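Jendham Reading Room and Shared House
Progress report to the Lekota Fund, second period
Apr 25, 2018

Hello again from Jendham! You asked for fewer tables this time and more of what it's been like, so I'm taking you at your word. The budget sheet is attached separately and I'll only bring up money where something moved.

Where things stand

The adult reading program is running four evenings a week, same as I told you in the fall, but the mix of people has changed a lot. When we started, most of our learners came through the Jenham road side of town and already knew each other from the packing plant. Now we're getting people from Jirenstead as well, which I didn't expect, because the bus doesn't run after six and it's a long way to walk with a bag of books. They've worked out a car pool among themselves. I had nothing to do with it and I'm not going to pretend I did.

We have 25 regular learners now. By regular I mean people who come often enough that I'd call to check on them if they missed a week. There are others who drop in when their shifts let them, and I've stopped trying to push those folks into a schedule. A woman who comes every third week is still reading more than she was last year, and she told me so herself, pretty firmly, when I suggested she sign up for Mondays.

The level groups we wrote into the original plan didn't work. I'm sorry to say that so flatly, because I was the one who wrote them in. People did not like being sorted. Two of the learners in the beginner group were sisters-in-law to people in the next group up, and you can imagine how that went over at Sunday dinner. So in March we dropped the levels and went to tables by subject instead. One table does forms and letters, one does newspapers, one does stories, and one does whatever the kids brought home from school. Folks sit where they like. The tutors were nervous (I was too!) but it's louder in there now and people stay later, and I'll take that.

The forms and letters table is the busiest by a mile. We do leases, doctor's forms, notices from the school district, and a truly amazing number of letters about car insurance. I'd like to ask the Fund to let us move a little money from the "leveled readers" line to printing, so we can make practice copies people can write all over. The leveled readers we already bought are getting used at the stories table anyway. We just don't need more of them.

The house

I know the shared house is the part of this grant your board had the most questions about, so I'll go slow. The reason for it hasn't changed. Our tutors in training come from too far off to go home each night during the training block, and the motel out by the highway ate a third of last year's training money. Renting the house on a yearly lease costs us less and there's a kitchen.

We have 8 tutors in the current training group, and the house holds them all if two are willing to share the big upstairs room. So far somebody always has been. The block runs two weeks, they go home and practice with their own groups, and then they come back for a second round. In between, the house sits ready for guest teachers and the occasional planning weekend. 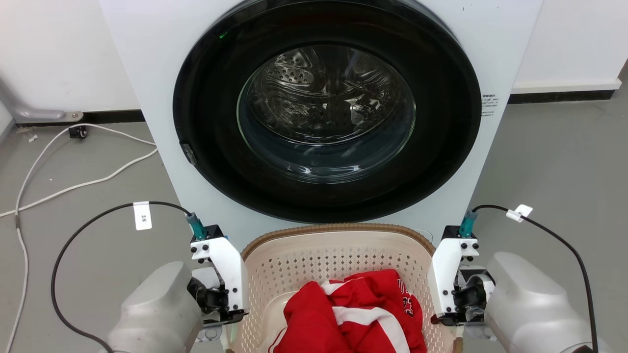 Bedding was the thing I'd underestimated. I budgeted one set of sheets per bed and no spares, and anybody who has ever run so much as a summer camp could have set me straight. We bought a second set of everything out of the small repairs line, and I've marked it on the budget sheet so it doesn't look like we patched a roof with pillowcases. The landlord has been decent about repairs otherwise. He replaced the back step when I asked and took care of the window over the sink without being asked.

House rules are one page long and taped up by the phone. I wrote three pages the first time. The tutors cut it down as a reading exercise, crossing out every sentence they thought a tired person wouldn't get through, and then they used the same exercise with their own learners. It's the best lesson plan we've got from this whole period and I can't claim it either.

Training

The Kivwood workbook is what we're using for the first week of each block. I'd say it's good on sounding out and pretty thin on everything else, and the stories in it are about people going to the bank. Our tutors keep it for the first week and then bring their own material. One brought seed packets. Another brought church bulletins going back years, and those were a hit, since everybody knew at least one person in them.

What we're still missing is real training on how to help someone who has trouble seeing the page. I thought I was watching learners struggle with words all winter, and for a few of them it was the print. We moved the newspaper table under the better light and bought a handful of magnifying sheets, and I've been asking around about a low-cost eye check. The clinic in Jirenstead may be able to send someone over for an evening. They've said maybe twice. I'll keep calling.

What went wrong

The Saturday family hour never got going. We ran it for 2 months and the most we ever had was a couple of families, and usually the same ones. I think the time was wrong. Saturday mornings are groceries and ball games around here, and parents who work all week don't want another place to be. I'd like to try it on a weeknight right before the adult tables start, with sandwiches, so the kids can eat and then have their own corner while the grown-ups work. If you're all right with it, I'll use what's left of the family hour money for that and not ask for any more.

We also lost our room for most of one week when the heat went out. The church across the street let us use their basement and it was cramped, but no evening was canceled. I did lose my temper with the furnace company on the phone and I've since written them a nice note.

And the sign-in book is a mess. I know you need attendance figures and I've done my best with them, but people sign in with first names, nicknames and in one case a drawing of a fish. For a reading program I hate to make a fuss about how somebody writes their name when it might be the first time they've written it in front of a stranger. I've started keeping my own list at the end of each evening, so the next set of figures should be cleaner.

How I'd say it's going

You asked in your last letter what change I'd point to if I could only point to one. I've been chewing on it for weeks. A man at the forms table filled out his own renewal for his driver's license and then wouldn't let me look it over before he mailed it. He'd been having his daughter do it for years. I stood there with my hand out like a fool and he put it in the envelope and licked it shut. So that's my answer, I guess, even though there's no line for it on the form.

The test scores are on the last page of the attachment. They're up a bit for most people and down for a few, and I wouldn't read too much into either one, given that we changed how the whole room works partway through. I'd rather test again in the fall, once the tables have had a fair run, and send you those side by side.

What's next

The next training block starts after the school year lets out, and I've got more people asking for places than I have beds. I'm keeping a waiting list. We need to renew the lease on the house before then, and the landlord has told me he'll hold the rent where it is if we sign for another year. I'd like to say yes to him soon, so if the board has any doubts left about the house, please call me and let's talk it through.

I also need an answer on the printing money, and on moving the family hour to a weeknight. Those two are small, but I can't do much on either one until I hear from you. Evenings are bad for calling, for obvious reasons. Mornings I'm at my desk by nine, and the coffee's decent if anyone on the board wants to drive out and sit in at a table.

Program director, Jendham Reading Room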